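9 September 2018

Kiln notebook, Sunday, shop closed so got the table to myself. Firing 36 out this morning. Top shelf fine, middle shelf fine, bottom shelf patchy again, same corner as in May. Cones on the bottom still half a cone soft. Need to prop the lid less on the way up and see.

Greens first. Gultska base with the copper bumped up, over the Ashworth white body. Better than last time, no pinholes on the flat tiles, a few on the curved ones near the foot. Sieved this batch twice and I think thats the whole difference. Bucket is down to nearly 13 pounds, enough for one more load, not two.

Weighed the leftover dry mix – 884 g, bagged, on the shelf under the wedging bench. Label has the wrong date on it, ignore.

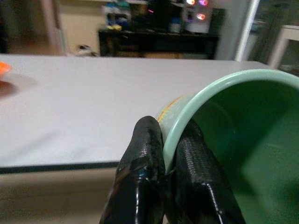 Mug shapes for the Indham order. They want a rim you can feel, not a sharp one, and our last lot went too thin when we sponged them. Went looking for something to hold ours up against and the green mug does it: thick smooth lip, pale outside, deeper green inside, and that little yellow and orange stripe running round the outside. The lip is what I want. The stripe I'd like to try too, small marks of yellow stain and orange stain over the green, brush not trailer. Not sure yellow holds over copper at our temp. Test on tiles before it goes anywhere near a mug.

Inside vs outside color: do two dips inside, one outside, and see if that gets the darker well. Quick pour, count to three, dump, let it go dull, pour again. Single dip outside holding the foot. If the double coat crawls, drop to one and a half (pour and swirl, no second fill).

Tiles made up for next load: stripe test, yellow on green, orange on green, both together. Scratched the codes on the backs, starting at 101. Please dont use that range for anything else.

Nunville clay came in stiffer than the Ashworth. Not opened the second bag. Wants a soak overnight before anyone throws with it.

To do
– new cones, out of the 6s
– sand the foot on the bottom shelf pots, two are stuck to wash
– scrape and rewash that shelf
– ask Indham if handles are left or straight off the seam, there note doesn't say
– stains: yellow nearly gone, order with the cones

Kiln loading tomorrow if the handles have dried. If not, Tuesday.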